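NOTA DE PRENSA

El club de robótica Tendier abre sus puertas el sábado y estáis todos invitados

¡Hola! Soy Marichka Semeniuk, llevo la comunicación del club Tendier (y los cables, cuando hace falta), y este año me ha tocado a mí escribir la nota. Así que va en primera persona y sin corbata.

El sábado, a las 12, abrimos el aula del centro Dadham para que veáis en qué andamos metidos desde septiembre. Se llama proyecto Nemex y consiste en enseñar a un robot de dos brazos a recoger cosas de una mesa y guardarlas en bolsas. Suena fácil, ya lo sé, mi madre también me lo dijo. Pero una bolsa de tela se dobla, se hunde, cambia de forma cada vez que la tocas, y el robot tiene que apañárselas igual.

Somos un grupo mezclado, con gente de bachillerato y de primero de carrera. Lukian Kovalchuk se pelea con el código, Bohdana Hordiienko diseña los soportes y Volodymyr Yurchenko lleva el cuaderno de repeticiones, que ya va por la 714 - y no perdona ni una. Nos coordina la profesora Rodica Ardeleanu.

«Al principio querían que el robot lo hiciera todo la primera semana», cuenta Rodica. «Ahora discuten media tarde por el ángulo de una pinza, y a mí eso me encanta».

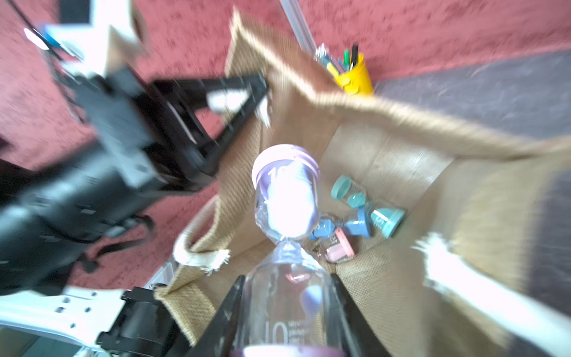 La tarea que más nos gusta enseñar es la de los relojes de arena, la favorita de Bohdana y la que abrirá la demostración. Los elegimos porque son lisos, transparentes y de varios tamaños, o sea, una pesadilla estupenda para practicar el agarre. El de diez minutos, con sus tapas en tonos morados, hay que sujetarlo por la ampolla de abajo con los dos dedos de la pinza y apuntarlo bien hacia la boca de la bolsa de arpillera, donde se junta con los pequeños: el rosa, el azul y el verde azulado. ¡Engancha muchísimo verlo en directo!

Después de la demostración habrá turno para mover los brazos vosotros mismos, en grupos de 3, y una charla cortita de Lukian sobre cómo preparamos el concurso Marchuk, al que nos presentamos en la categoría de manipulación. Vamos con muchas ganas y pocas horas de sueño.

La entrada es libre y no hace falta saber nada de robots. Si venís con peques, mejor todavía, que suelen hacer las preguntas más difíciles. Cerramos a las 2 de la tarde.

Para prensa: si queréis hacer entrevistas o grabar, preguntad por mí en la recepción de Dadham y os busco un hueco antes de abrir.

Marichka Semeniuk
Comunicación, club Tendier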